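Visit to the Storkis paper mill and mounting workshop, January

The Storkis mill stands on the east bank of the Correia, two kilometres below the weir. It opens its finishing building to visitors twice a year. I joined the morning tour, which was led by Philomena Issahaku, the production manager.

We began in the beater room. The mill runs two beaters, the older of which has a stone bed plate and is kept for long-fibre stock. Fibre is cooked in soda ash, rinsed overnight and beaten at low consistency. Issahaku gave the present charge as 100 litres. A larger charge had been tried, but the pulp circulated unevenly and knots of uncut fibre reached the vat.

Sheets are formed by hand on a flexible screen. The vatman we watched took three dips per sheet, throwing off the surplus on the last. Wet sheets are laid directly on one another with a thread along one edge to help separation, and the pile is pressed under a screw jack, slowly at first. Too much pressure in the first hour fuses the lower sheets – the usual fault with new staff, according to Issahaku.

Drying takes place on heated steel plates. The previous wooden boards gave a better surface on one side but depended on the weather. A drying room with controlled humidity is planned, supplied by Jillmont, and the concrete base for the air handling unit has already been poured outside the north wall.

Output last year was 1000 sheets a month of the standard mounting weight, plus short runs to order. Rejects are sorted into two grades. The better one is sold as practice paper and the other goes back to the beater.

The second half of the visit covered mounting. Linings are pasted with wheat starch, cooked in the building and aged in crocks under water, which is changed weekly. Two lining layers are normal for a hanging scroll, with the grain of the second set across the first. The lined work is then stretched on a board until it lies flat. I asked about curl at the lower corners, a defect I have met in several bought scrolls. Issahaku put it down to paste that is too strong at the margins, and to trimming before the lining has fully settled.

The mill shop stocks the Lilteo range of brushes as well as its own paper. A sample book with 179 swatches can be consulted at the counter but is not for sale. Parking is limited and the upper floor is reached by stairs only.

The tour ended at noon.

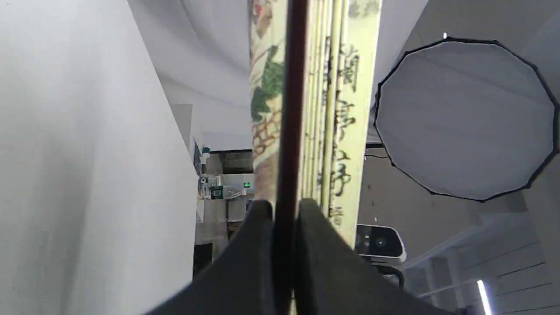
Hanging scroll on pale paper, with painted figures.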